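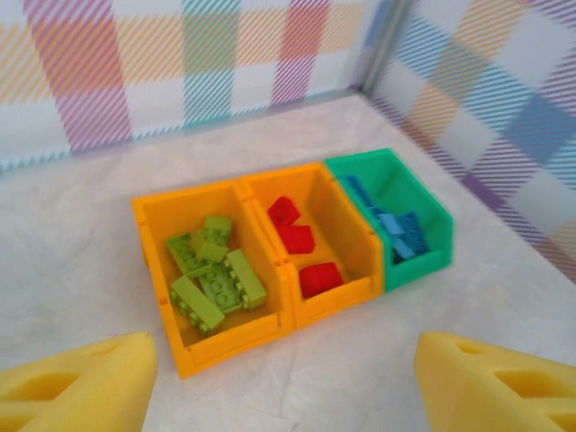
색깔별 블록 분류 시연, 손으로 잡고 vs 원격조종

나사빠진집게
초록, 빨강, 파랑 블록을 색깔별로 통에 나눠 넣는 작업입니다. 그리퍼를 직접 손에 쥐고 139회, Nerard 원격조종기로 30회 찍었습니다. 원격 쪽은 집기 직전에 멈칫하는 구간이 길어요. 한쪽으로 통일할까요?

밤샘라벨러
손으로 하는 쪽이요. 속도가 고릅니다.

trok82
저는 반대입니다. 손으로 찍으면 팔이 못 가는 자세가 섞입니다. Trokelley 팔에서 4회 연속 관절 한계에 걸린 적 있어요.

나사빠진집게
시작 위치 하나 올립니다. 빨간 블록 하나만 바닥에 두고 손가락은 벌린 상태입니다. 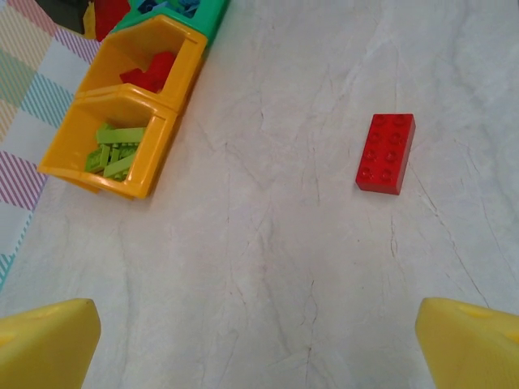 빨간 블록 집기 전, 손목 카메라

밤샘라벨러
블록이 오른쪽에 있네요. 매번 이쪽이면 왼쪽에서는 못 집습니다. 위치랑 각도를 바꿔서 더 찍으세요.

trok82
그건 동의. 그래도 원격 30회는 버리지 마세요. 멈칫하는 부분만 잘라내면 씁니다.

밤샘라벨러
자르면 동작이 튑니다. 저라면 다시 찍습니다.

나사빠진집게
일단 위치 바꿔서 164회까지 채우고, 원격분은 넣은 것과 뺀 것 따로 학습해 보겠습니다. 화요일에 결과 올릴게요.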